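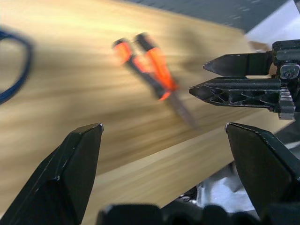 How to Tell Whether a Big Ad Campaign Helped or Hurt a Company's Sales

By Hubert Olszewski
23 November 2020

Every so often a company puts out an advertisement that gets the whole country talking, and within a few hours you can find one headline saying the brand is finished and another saying it has never been stronger. I used to get pulled along by whichever one I read first. After a good many years of following retail stocks for my own small account (and losing a bit of money by being hasty, I'll admit) I settled into a slower way of checking, and several readers have asked me to write it down. So pour yourself a coffee and let's go through it!

You won't need any paid service for this. A spreadsheet, the company's own reports and a little patience will do nicely.

Step 1. Write down the date the ad first ran

It sounds almost too simple, but you'd be surprised how often people get this wrong. A campaign may be teased on social media, then shown on television days later, then picked up by the news after that. I take the first day an ordinary shopper could have seen it and put that in the top cell of my sheet. Everything else gets measured from there.

Step 2. Pick a fair stretch of time before and after

I like 40 trading days on each side, which makes 80 rows in all and fits comfortably on one sheet. Shorter than that and you're mostly looking at nerves. Much longer and you start to pick up other things, such as a new product or a change of chief executive, that have nothing to do with the ad.

Step 3. Set the share price beside something similar

Let me use a made-up set of letters for the columns so we don't get tangled. Column A is the date, column B is the closing price of the company you're studying, and column C is a close competitor. Column D is a broad market index.

When I did this for Walczak, the shoe and sportswear maker, I used Badero as the competitor, as the two sell to much the same shoppers. Walczak had dropped in the first few days after its spring campaign and people were quite gloomy about it. But Badero had dropped nearly as much over the same days, and it hadn't run any campaign at all! The whole sector was having a poor week.

Work out the percentage change for each column from the day before the ad. Please do use percentages. Comparing dollars on a cheap share and an expensive one will only lead you astray.

Step 4. Look for sales, and be picky about where the numbers come from

Share prices tell you what investors feel. Sales tell you what shoppers did, and the two can part company for months at a time.

Online order counts are the quickest to come out. Research firms publish them, and you should always look for how many shoppers were followed. One report I read on Hidby, the outdoor clothing chain, rested on 564 shoppers, while another on the very same campaign followed 1649. They disagreed, and I leaned toward the larger one, though I kept both in my notes.

Check, too, what the orders are being compared with. A rise over the week before may be nothing more than a holiday sale. The same week of the previous year is a much kinder comparison, so long as the holidays fall in the same place.

Step 5. Wait for the quarterly report

I know, I know. Waiting is dull. If the ad ran in the fall, you may have to sit on your hands until December or beyond. When the report does come, go to the section where management explains sales by region and by product. If they credit the campaign, see whether the advertising bill went up as well, and by how much. Nemalgate had a lovely jump in sales one year and spent nearly all of the extra money on the commercials that brought it in.

Step 6. Write two or three sentences in your own words

Put them at the bottom of the sheet, with the date. Mine for Walczak reads: "Dip matched the sector. Online orders up on last year. Ad costs up too, check again next quarter." I go back to these notes more often than to the numbers themselves.

If your figures point in different directions, leave the sheet open and add the next quarter when it arrives. I have a couple that are still waiting.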